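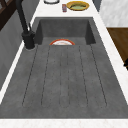
Selteo Kitchen Trainer: review after the Prorkthorpe open day
26/09/2022

Selteo sells a simulated kitchen for teaching robots household jobs. You load it on a workstation, pick a task, connect whatever control software you use, and run the job as many times as you like before trying it on a real arm. I went to the open day at their Prorkthorpe office to see it used on washing up, the task most of the visitors had asked for.

The day was run by Chantelle Lekota, who looks after the kitchen scenes, and Radwa Farouk, who writes the control side. There was a short talk, then a long session at the screens. I got two turns at a desk and spent the rest of the time watching other people have theirs.

The sink

The washing up scene is built round a dark grey concrete sink with a drainboard, set in a white marble worktop. The starting layout we were given has one plate lying in the basin, white with an orange-red rim. The job is to get it out and put it down on the drainboard.

It is harder than it sounds. The basin has steep walls, and from the view we worked with, the lower part of the plate is hidden behind the front edge. The software has to work out where the rest of the plate is. Several people's first attempts came in too low and hit the lip. Mine did as well. Hazem Helmy, at the next desk, changed his approach to come down from above and got the plate on his third go.

The tall black faucet on the left also has to be planned for. A wide elbow movement will catch it. Farouk said they had thought about leaving the tap out to make the task easier and decided to keep it, as real kitchens have taps.

I liked that the worktop behind the sink has a few things on it, a can and a couple of bowls. They play no part in the plate task but your software has to leave them alone, and a run is marked down if one gets knocked.

How it looks

Good enough. The concrete has a speckled surface and the marble has faint veining. The light is very even, and I would call that a weakness. My own kitchen has a window over the sink and hard shadows for half the day. Lekota said lighting settings can be changed in the full version, but they weren't shown.

The grooves in the drainboard look slightly dotted close up. I asked if a plate would catch in them. The answer was that the contact surface is simpler than what is drawn, so a plate slides over them smoothly. I would want that fixed before trusting any result about setting plates down.

Speed and setting up

Resetting the scene takes 6 seconds. That is fine for a demonstration but adds up over a long run. Farouk showed us a log from an overnight job of 750 attempts, of which 379 were counted as successes. I appreciated being shown a middling number. She put most of the failures down to poor grasps on the rim.

Installation was done for us, so I can't say much about it. Yaryna Hordiienko, who had used the April release at work, told me it took her most of a day and that the manual skips a step on file paths. She also said support answered quickly.

Compared with Tahiri

I have used Tahiri for the past year. Tahiri has more rooms and a better manual. Its kitchen is tidier and its sink is a plain shallow box, so a plate in it is easy to see and easy to reach. Selteo's sink is closer to the real problem. If you only need to move things about on a table, stay with Tahiri.

Verdict

Worth a trial if washing up or anything else with deep basins is what you work on. The collision marking is strict and clear, and the staff gave straight answers. Against it: flat lighting as supplied, simplified contact on the drainboard, slow resets.

Prices were not given out on the day. Lekota is taking requests for trial licences by email, and the next open day will cover drawers and cupboards.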